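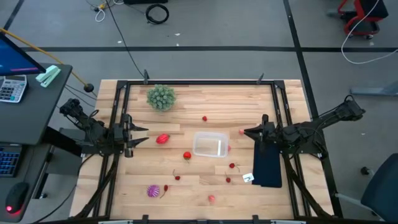 How to Run a Fruit Sort Without Losing Your Afternoon

Robotics Club Notes, Part 4: Two-Arm Table Tasks

The fruit sort is the first proper task our new members get, and it has ended more friendships than the bus ride to Vastport. The rules fit on a sticky note. You get a table of small fake fruit, one clear plastic container, two arms and one operator. Put the fruit in the container. A five-year-old can do it in under a minute, while eating something. You will need longer.

These notes cover setup, driving and recording. If you haven't done the Part 3 homing routine yet, go do that first. We'll wait.

What you need

- The two-arm table, powered down to begin with
- One clear container, lid off (put the lid somewhere you will remember, good luck)
- A mixed handful of small objects, at least one with a stem and at least one that rolls
- The Urnell control script, current version
- The run log
- Someone to sit by the stop button and do nothing else

Step 1. Clear the arms, then the table

Power up with both grippers open and pointing at each other across the middle. If one arm is folded back over its own shoulder, it was parked by somebody in a hurry. Move it by hand before you switch on. The motors will hold whatever silly pose they wake up in, and then you get to argue with them.

Check that the cables at the side of the table hang free. Swing each arm slowly through its full reach once and watch the cables, not the arm.

Step 2. Scatter the fruit

New members always lay the fruit out in rows. Please don't. A neat row teaches you to pick up things in a neat row, and the judges at the Gukaseo Cup dump theirs out of a bucket.

Spread things over the whole work area and leave gaps wide enough for an open gripper. Put a few pieces on each side so both arms have a job. Keep the container near the center, where either arm can get to it without leaning over the other one. Stems should point every which way. Cherries are the hard part of this task and there is no sense in being kind to yourself about it.

Step 3. Drive one arm at a time

Start in slow mode, which caps the joints at 32 percent. It feels like stirring cement. Stay there until you've done five clean picks in a row.

For each pick:

1. Bring the gripper over the object, high enough to clear everything else.
2. Turn the wrist so the fingers close across the narrow side. On a ball, any side will do, so enjoy it.
3. Come straight down. Stop when the fingertips are just past the widest part.
4. Close until the object stops shifting, then one more tick.
5. Lift, cross, lower, open.

Most dropped fruit is dropped at number 4. Squeeze a round thing above its middle and it squirts out downward. Squeeze it too hard and it leaves sideways, generally toward the carpet. The stop-button person may retrieve it once the arms are still.

Step 4. Clear the rim

Switch to the wrist view for the last stretch. From the side of the table the container looks farther away than it is, and clear plastic is no help at all to a person guessing at distances.

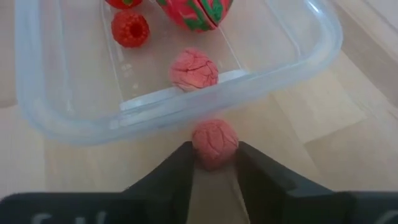 Words and pictures: the Fragkou Robotics Club build team
Filed under: Tutorials, Two-Arm Table

Line up on the rim first and the landing spot second. The fingers hang lower than the fruit wants you to believe, so raise the arm before you move forward. If you bump the container, stop, back off the way you came and go again higher. Pushing on only takes the container for a walk.

Aim for an open patch of floor inside. Dropping a ball on top of other fruit works right up until it bounces out, and a bounce-out counts as a miss. Lower until you're below the rim, then open the fingers slowly - a fast open flicks light objects.

Step 5. Bring in the second arm

Once each arm is behaving, run them together. Our house rule is that only one gripper may be over the container at a time. The script does not enforce this. The script has no opinions. Say "in" and "out" aloud as you go, even if you feel ridiculous, and the stop-button person can catch you when you forget.

Step 6. Log it

Write down every run, including the terrible ones. Especially those. The club log stands at 2,473 picks, and our success rate on stemmed fruit is 79 percent. It would be higher if we stopped counting Mondays.

For each run note the operator, the speed cap, the misses and what you think went wrong. "Robot was being weird" is not an entry. We have 19 of them.

Common problems

Gripper closes on nothing: you came down at an angle. Go back up and check the wrist.

Cherry picked up by the stem: allowed, if it reaches the container. It will spin. Wait for it.

Both arms frozen: somebody pressed stop. Ask nicely why.

Next up is Part 5, folding a cloth. Bring snacks.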